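Home Guides Storage Paper & Print Tools Comments Search

Storing and Shelving Books and Boards with Printed Covers

By Leif Vik

Printed covers fail at three points: the corners, the long edges, and the surface of the print itself. Corners are damaged by dropping, edges by dragging, and the print by light and by whatever is pushed against it. The method below covers hardback art books, rigid portfolios and mounted boards.

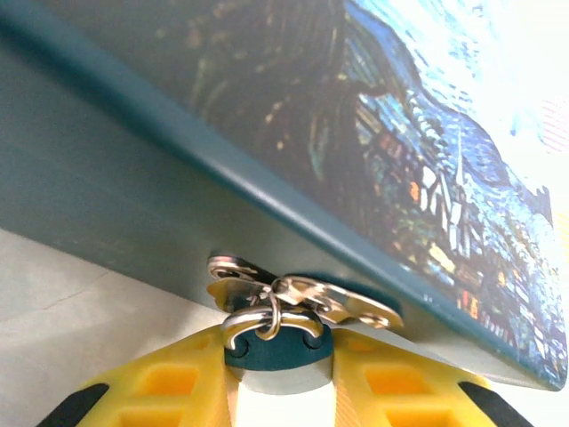 A cover with a full-color reproduction on it, a Starry Night for instance, gives the most trouble in the dark areas. Deep blues and near-black greens show every scuff as a pale line, and a fingerprint on a matte dark area is harder to remove than one on gloss. Plain covers hide wear better but still pick up rub marks along the edge. Treat both the same way and you will not need two systems.

What you need

A clean table larger than the largest item
A dry microfiber cloth and a soft brush, about the width of a paintbrush for trim
Acid-free tissue or plain uncoated interleaving paper
Bookends with a smooth face
A steel rule
A pencil (no pens on the table)

I use the low Stadside shelf in the hallway for tall items and a Vestero flat box for boards. Any shelf will do if the depth exceeds the widest cover by at least an inch.

Step 1. Measure and sort

Measure height first, then thickness. Sort into three groups: items that stand, items that lie flat, and items that need a sleeve. Anything taller than 15 inches lies flat. So does anything heavy enough that the text block sags away from the spine when the book stands.

Do not sort by subject at this stage. Subject order can be restored inside each size group later. A short book next to a tall one leaves the upper part of the tall cover unsupported, and the board will bow toward the gap.

Step 2. Clean

Brush from the spine outward with the book closed. Hold it firmly shut so that dust does not enter the pages. Brush the top edge first, then the front cover, then the back.

Wipe the cover with the dry cloth in straight strokes. Circular strokes polish matte laminate and leave a patch that shows at an angle. If a mark remains, barely dampen one corner of the cloth with water, wipe once, and dry at once. Stop there. Do not use glass cleaner, alcohol or an eraser on a printed area.

Uncoated paper covers and cloth covers get the brush only.

Step 3. Check the edges

Run a fingertip along each edge and corner. A lifted corner of laminate will catch. Press it down, lay a piece of tissue over it, and leave it under a flat weight overnight. Tape makes it worse and pulls the print off when removed.

Note any damage in pencil on a slip of paper and keep the slip inside the back cover.

Step 4. Place the standing items

Load the shelf from one end. Set each book upright with its full lower edge on the shelf, and bring the bookend in until the row holds itself without leaning. You should be able to slide a book out with light pressure on both sides of the spine. If neighbors move with it, the row is too tight.

Where two printed covers face each other, put one sheet of interleaving paper between them, trimmed a quarter inch short on all sides so that it does not show.

Step 5. Place the flat items

Largest at the bottom, print side up, tissue between each. Keep stacks to 3 items for large boards. My Haugen cabinet holds 24 in eight stacks, and I would not go higher even though there is room.

Lift flat items with both hands under opposite edges. Pulling one from the middle of a stack drags the print below it.

Step 6. Control the light

Direct sun is the main cause of fading. Check the shelf at the hour when the room is brightest, which in my hallway is late afternoon in June. If light lands on a cover, move the shelf or turn that row so the spines face away from the window. Lamps should not be closer than two feet.

Time required

My own set is 115 items, 98 of them standing. Cleaning and shelving took roughly six hours, split over two evenings. The edge check was the slowest part.

Recheck the row tension after a week. New interleaving compresses slightly and the bookend may need to come in.

Comments (3)

marit_k: Does the quarter inch trim matter for sleeves as well? I have been cutting mine flush and they curl at the top.

Leif Vik: Sleeves should be flush or slightly over. The trim is for loose interleaving only. Curling usually means the paper grain runs the wrong way, so turn the sheet 90 degrees before cutting.

Dunstan: Used a Niton box for the boards and it was half an inch too shallow with the tissue in. Measure the stack with tissue, people.

Contact | Copyright Leif Vik | Back to top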